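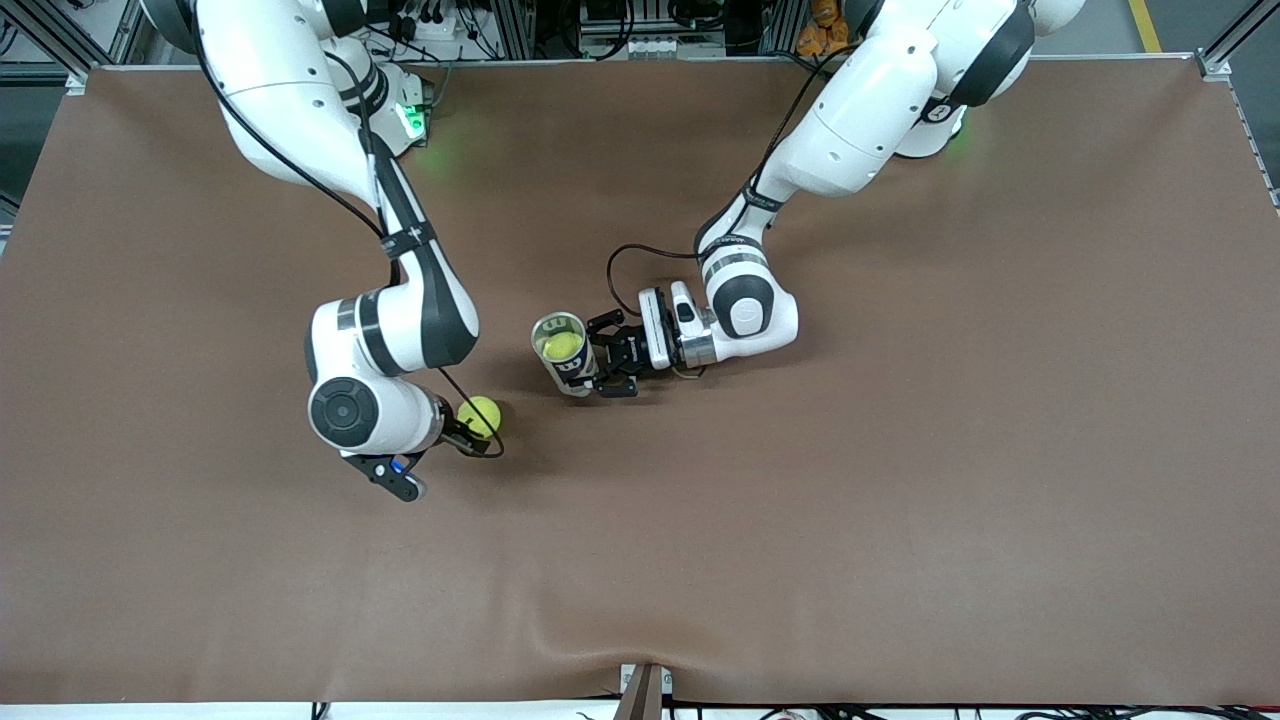 Two tennis balls and a clear can on a brown mat.

Nurnen Pressure Keeper review: does a ball saver pay for itself?

I play doubles twice a week at a public park, mostly with the same group, and we go through a lot of balls. The problem is familiar to anyone who plays. You open a new can, the balls are lively for one or two sets, and a week later they feel dull and sit low off the court. They still look fine. The felt has barely worn, but the pressure inside has leaked out through the rubber.

The Nurnen Pressure Keeper is a screw-top tube that holds three balls under pressure between matches. You drop the balls in, close the lid, and pump it up with the small hand pump that comes in the box. I paid for mine myself and have used it since September.

What you get

The tube, the lid, a pump, a spare seal and a folded sheet of instructions. The tube is a thick gray plastic. It is a bit wider than a regular can of balls, so it fits the end pocket of my bag but not the slot on the side where I used to keep cans. The lid has a valve in the middle and a small gauge next to it. The gauge markings are printed in pale gray on white and are hard to read in evening light. I ended up drawing a black line with a marker at the level I wanted.

Using it

Pumping takes longer than I expected. The first time, I counted 127 strokes to get from empty to the line, and I had to stop and shake out my arm. With practice I got it down to 118, mostly by not letting air back out while attaching the hose. If you have a bike pump with the right fitting, use that. Benjie Agbayani, who plays the ad side with me, hooked his floor pump up to the valve and it was done before I had my shoes off.

Let the air out before you unscrew the lid. There is a release button for this and the instructions mention it only on the back of the sheet. I missed it and spent a while fighting the threads in the parking lot.

The thread itself is good. It is coarse, it catches right away, and it has not crossed once. The seal picks up felt fuzz and needs wiping with a damp cloth every so often. When I skipped that, the gauge had dropped by the next morning.

Does it work?

Mostly yes. I did a simple comparison. I opened two cans of the same ball on the same day, played one set with each, then put one group in the Nurnen and the other back in its own can with the plastic lid on. After a week I dropped them from shoulder height next to the garage wall, where I had put tape marks. The balls from the Nurnen came up clearly higher. After three weeks the difference was larger, and I could tell the groups apart by squeezing them.

I also had Reginald Holloway hit with both without telling him which was which. He picked the stored balls as the newer ones, though he thought they felt a little firm on his volleys. I had probably overfilled the tube, and a lower setting fixed that.

What it won't do is bring back felt. Our courts are rough and the felt goes before long no matter what. I now get four or five good sessions from a can, where I used to get one good one and one bad one. On clay or indoors you would likely do better.

It also did very little for balls that were already dead. I put three old ones in for two weeks and they came out slightly better, good enough for serving practice. By the following Wednesday they were flat again.

Compared with the Jitow

Mereana Tapsell lent me her Jitow, which costs less and works by screwing the lid down hard to squeeze the air inside. There is no pump and no gauge. It is quicker, lighter, and the lid is a struggle if your hands are sweaty. It kept fresh balls in decent shape for a week but fell behind the Nurnen after that. If you play every few days and don't like fiddling with things, the Jitow is enough. If your balls sit for longer, the Nurnen holds up better.

Good points
Keeps balls lively for weeks
Solid lid and thread
Spare seal included

Bad points
Slow hand pump
Gauge hard to read
Too wide for some bag pockets

Verdict

I'm keeping it. It should cover its price by the end of next season at the rate we buy balls, sooner if cans keep going up. Someone who plays once a month and doesn't mind a soft ball can skip it. I would like to see a better gauge and a longer hose – the short one puts your knuckles right against the lid.

118 shares | 2 comments

Contact: Trevor Fehr, via the form on the contact page | Copyright Trevor Fehr. All rights reserved. | Back to top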